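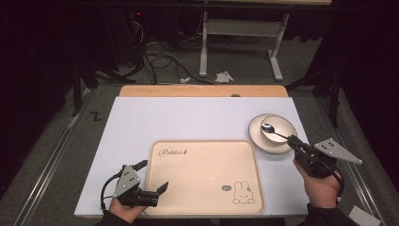

The robotics club at Maltdale has fallen hard for table setting, and after an October evening with its members I can see why! Everybody here takes a turn with the hand-held grippers, one in each hand, and even a spoon becomes a puzzle. You have to close the jaws on that skinny handle just past the rim of the bowl, with the rabbit tray waiting next to it and your other gripper open over the tray's edge. The club's goal is 500 turns before the Stavel meet, and the tally on the door stood at 427 when I arrived (it was higher by the time I left, and I'm proud to say one of those was mine). Sixteen teams are signed up for Stavel. Maltdale goes third, right after Farkari.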